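Counting puzzle tray

A counting puzzle tray (also number tray or number-matching board) is a wooden educational toy in which square tiles printed with numerals are fitted into a shallow framed tray beside tiles showing matching quantities. It is used in preschools and at home with children who are learning to count to ten.

Construction

The usual form is a rectangular tray with a raised rim and a pale, unpainted floor. The tiles are cut from wood and printed on one face. In many sets the edges are wavy, so that neighbouring tiles interlock and a tile will sit flat only when it is turned the right way. Each numeral has its own colour in some sets, while others repeat two or three colours through the series.

Quantity tiles carry small cartoon objects for the low numbers. One is commonly a car, and vehicles, fruit and sweets are all popular. Dots and bars are simpler to print and are often kept for the higher numbers, where drawn objects would be too small to count.

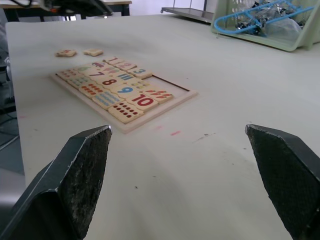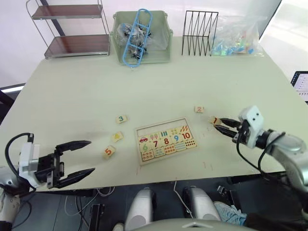
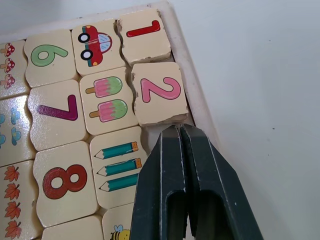
A counting puzzle tray with numerals in several colours

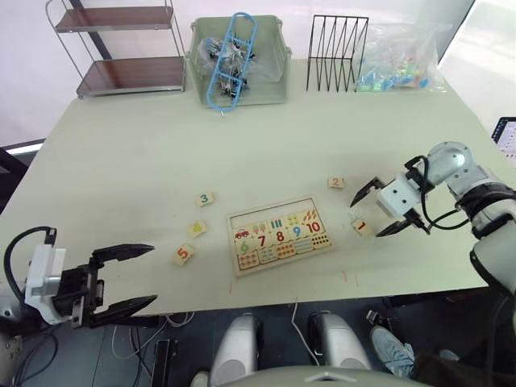
Use

A common way of starting is to leave six to ten in place and take out one to five. The child says the name of each loose numeral, finds its place and counts the objects on the tile that goes with it. Older children may begin with an empty tray.

The educator Sunee Rattanakul, who introduced the trays to the Esmont preschool program, advised keeping the loose tiles well apart on the table. Her notes, issued each April, allow 5 minutes for a first attempt and 21 for a full tray. Marta Hrynyshyn's later handbook drops the time limits — she favoured letting the child stop at any point.

Wear and repair

Edges and corners are the first parts to suffer. Chipped edges expose raw wood under the printed face and can leave a tile sitting proud of its neighbours. Light sanding is enough for small splinters. Trays should be wiped with a barely damp cloth and never soaked, as swollen tiles jam in the frame.

See also: Counting rods; Jigsaw puzzle; Number line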